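Ticket: Prumari infusion pump, false "line blocked" alarm
Site: Brirkitstead day unit, chair 2
Opened by: Yolotzin Camacho
Assigned to: Bjarke Lauritsen, Skolten support
Opened: 31 Dec 2024

Problem

Pump stops partway through a chemo infusion and shows "line blocked." Line is clear each time, no kinks, clamp open. Restarting gets a few more minutes, then the same alarm. Patient was moved to a spare pump and finished treatment without trouble. Pump tagged and taken off the floor.

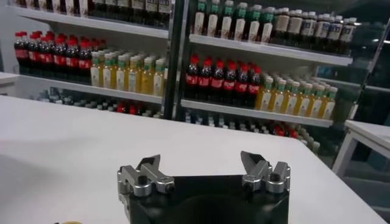

Step 1: Settings

Read the log over the phone with Yolotzin. Pressure limit was set to 900, and the unit's standard for this drug set is 3000. It looks like the limit went back to default after the last software update. Asked her to set it to 3000 and run a bag of plain saline with no patient attached.

Step 2: Saline test

Alarm came back, but later in the run -- so the limit was part of it and there is something else. 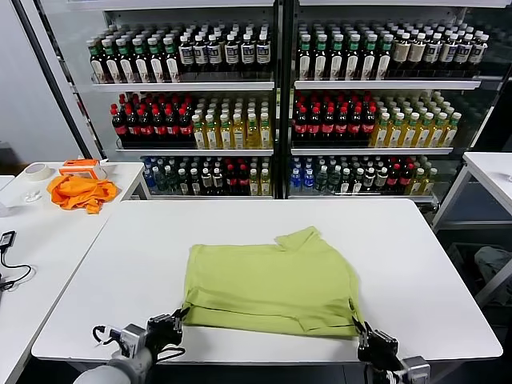

Yolotzin also tried tubing from a new box. Same result. She wiped down the pressure sensor with the approved cleaner and found dried residue along the door seal. Next saline run went to the end with no alarm.

Step 3: Parts

Door seal is worn at the hinge side. Ordered a replacement from Mikkelsen, expected in January. Pump stays out of use until the seal is fitted and the pressure check is signed off.

Still open: check the limit on the other pumps that got the same update.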